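Chapter 7
Soft Things: Grasping and Folding Cloth

In this chapter
7.1 Why cloth is hard
7.2 Two grippers, one shirt
7.3 Keeping a task log
7.4 Team project: the folding round

In Chapter 6 your team picked up blocks and cans. A block keeps its shape when you grip it, so a single grasp point and a single angle were enough to plan the whole move. Cloth behaves differently. Pull one corner of a shirt and the rest follows late, or stays where it was, or slides under itself.

The students in this chapter belong to the Nombridge robotics club. Their entry for the Nuneo school challenge was a shirt-folding task, and their coach, Beathag Matheson, let them work on a bed instead of a table. A soft surface gives a little under the gripper, and it wrinkles too.

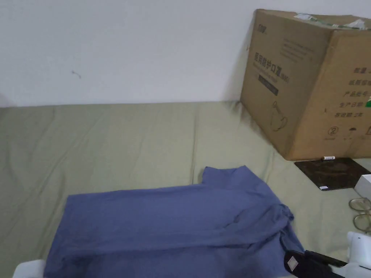
Before any motion is planned, the team has to agree on names. In this book the collar end of a shirt is the top, whichever way the shirt is lying. Left and right are taken from the wearer's side. Write these on the first page of your log. Most of the arguments in the club's first month came from two people using "left" in two ways.

7.1 Why cloth is hard

A rigid object can be described by its position and its rotation. A shirt needs far more than that. Every fold changes its outline, and part of the cloth is nearly always hidden under another part. A program that looks for sleeves may find one, or none.

Crumpled cloth is the usual starting point in a competition. With two gripper fingers open on either side of a bunch of fabric, the question is how much to take. A deep grasp holds well but gathers several layers at once. A shallow grasp may take a single layer and then slip.
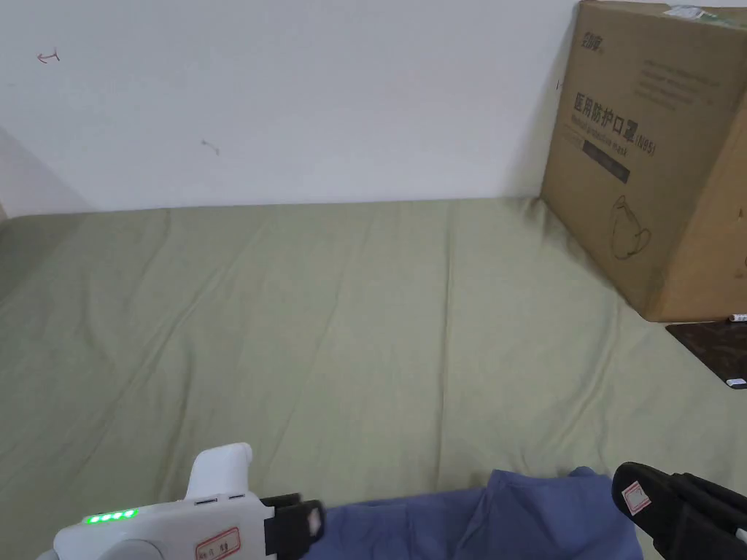
Chapter 7 Soft Things page 43

Skye Carnegie, who kept the club's log, sorted each failed grasp under one of these headings:

Missed: the fingers closed on nothing.
Slipped: the cloth was held, then lost.
Bunched: more layers were held than planned.

Use the same headings in your own log. Add others if you need them.

7.2 Two grippers, one shirt

One gripper can lift a shirt, but it can't easily open it out. For that you need a second grip some distance from the first. When both pull gently apart, the cloth between them straightens and the rest hangs down in a curve.
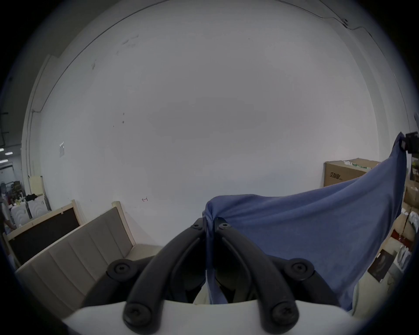

Photo: MacKinnon / Nombridge robotics club

The distance between the grips matters. If they are too close, the cloth sags and the edge is hard to find. If they are too far apart, the fabric stretches or pulls free. Start close, move apart slowly, and stop when the upper edge is nearly straight.

Try it by hand first. Lay an old T-shirt on a bed, use only a thumb and one finger of each hand, and write down every grasp you make before the shirt is flat.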